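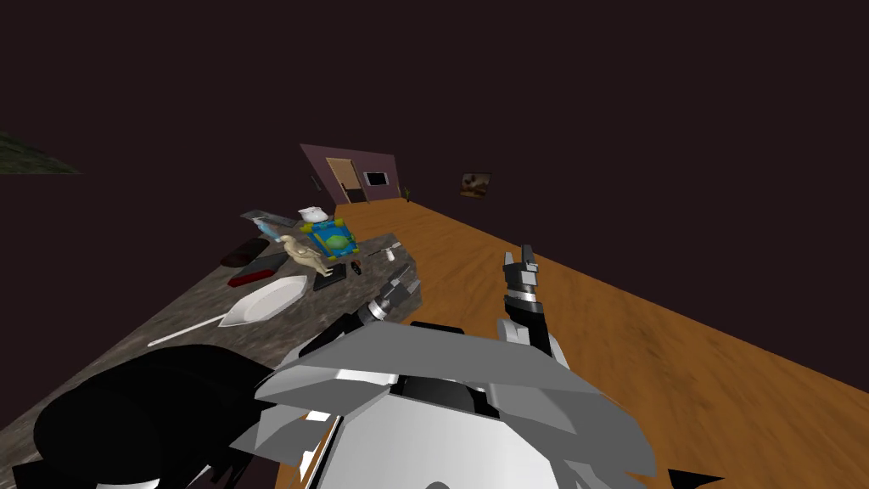

No. 31

I spent most of June on the bit of our planner that decides which object to go for first. I said last time that I would write it up once it had settled down, and it has, more or less, so I'll put down what changed and what I'd still like to fix.

The old version was very simple. It took the list of objects from the perception side, sorted them by distance from the gripper, and tried them in that order. That works when things are spread out. On a crowded counter it gives you plans that knock one thing over to get at another, because the nearest object is often not the one with the most room round it. Märta Tveit wrote the first version in an afternoon and has been asking me to throw it away ever since.

The new one gives each object a score made of three parts. The first is clearance, measured along the approach direction for each finger separately. The second is how much of the object the cameras have seen, so that something half hidden gets pushed down the list. The third is what it costs the arm to get there from its present pose. The weights are in a plain text file, which Rami Abou Jaoude insisted on, and he was right, as I have changed them more often than anything else in the project.

All of this runs in simulation for now. We use Sumine for the scenes and our own controller, Lurberg, for the arms. Each test scene puts a mixed set of household items on a stone worktop: dishes, a toy board, a bird figurine, a few dark cases and trays, and something thin and awkward such as a metal tool. The thin things cause most of the trouble. Their clearance is fine but the depth estimate for them is poor, and the planner used to trust it anyway.

I ran 959 scenes with the old ordering and the same 959 with the new one. The old ordering gave a plan free of collisions in 829 of them. The new one failed in 40, and I have looked at every one of those by hand. Most fall into the same group: an upright object with a second, lower one close behind it. The planner sees a tall narrow shape, likes the clearance on both sides, and takes no notice of what the fingers will meet when they close.
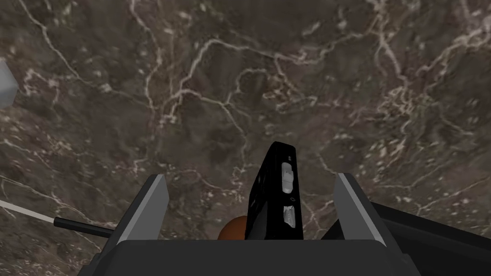
Wrist view, fingers open, with the orange-brown object partly behind the black device.

Gunnel Solheim thinks the answer is to carry the hidden part of each object as a guess with a margin on it, and let the planner pay a price for entering the margin. I have tried this on a branch. It fixes the group above but makes the planner timid in other places, and it now refuses some grasps that were perfectly good. My feeling is that the margin should depend on how long it is since we last had a clear look at that side of the object. That means keeping a history, and at present we throw the history away at every replan.

Veined marble is the other thing on my list. The segmentation sometimes takes a bright vein for an edge and reports a long, very thin object lying flat on the surface. I have put in a minimum height check – crude, but it removes nearly all of them. It would also remove a sheet of paper, so it can't stay for ever.

Smaller changes since the last post: the planner log now records the score for every candidate as well as the winner, replay starts from any step, and the arm we aren't using is held at its parked pose as a fixed obstacle. Before that it was left out of the collision model altogether. Aslak Ljungberg found that one while looking for something else.

Next I want to get the history working and run the same scenes again with the margin switched on.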